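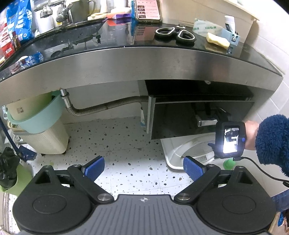 Im Bad räume ich immer von oben nach unten auf, erst die Ablage, dann die Schublade, zum Schluss den Boden. Angefangen habe ich im April mit dem Vorsatz, alle paar Wochen eine halbe Stunde dafür zu opfern, und bisher klappt es. Auf der Ablage sammelt sich alles, was irgendwer mal kurz hingelegt hat. Die Schere mit den weiß umrandeten Griffen zum Beispiel gehört nicht neben den Schwamm, schon gar nicht offen. Sie kommt zurück in die Küche. Die schwarze Glasfläche ist schön, verzeiht aber wenig. Jeder Wasserfleck ist zu sehen, und die Edelstahlkante darunter muss man in einer Richtung wischen, sonst bleiben Schlieren.

Ich nehme dafür ein feuchtes Tuch mit einem Spritzer Spülmittel und reibe trocken nach. Den Glasreiniger von Ultitz habe ich auch probiert, der war mir zu scharf im Geruch. Die Snackpäckchen habe ich in den Vorratsschrank getragen, der Becher am Wasserhahn bleibt.

3 Min. Lesezeit

Die Schublade dauert länger. Sie ist tief, und was hinten liegt, vergesse ich. Huguette Rey, bei der ich früher zur Untermiete gewohnt habe, hat ihre Schubladen immer komplett ausgekippt. Das mache ich nicht. Ich nehme jedes Teil einzeln heraus und lege es auf ein Handtuch. Was ich seit dem letzten Mal nicht gebraucht habe, kommt weg oder in eine Kiste im Flur. 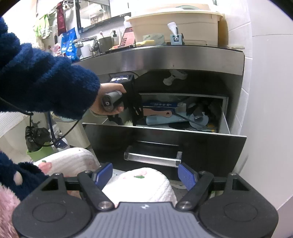 Alles mit Griff oder Borsten kommt nach vorn, Schachteln nach hinten. Kabel wickle ich einzeln auf und binde sie mit einem Haargummi zusammen, sonst zieht man beim nächsten Mal den halben Inhalt mit heraus. Einsätze habe ich keine. Die von Trundard wären zwei Zentimeter zu breit gewesen, ich habe sie zurückgeschickt und mir das Geld gespart. Zwei alte Schuhkartondeckel tun es vorerst auch.

Unten am Boden bleibt nicht viel: Mülleimer leeren, Eimer ausspülen, einmal hinter dem Schlauch wischen. Am Abflussrohr schaue ich bei der Gelegenheit nach, ob die Verschraubung noch fest sitzt. Nächstes Mal ist der Spiegelschrank dran, da stehen noch Cremes vom vorletzten Sommer.

218 Mal geteilt · 23 Kommentare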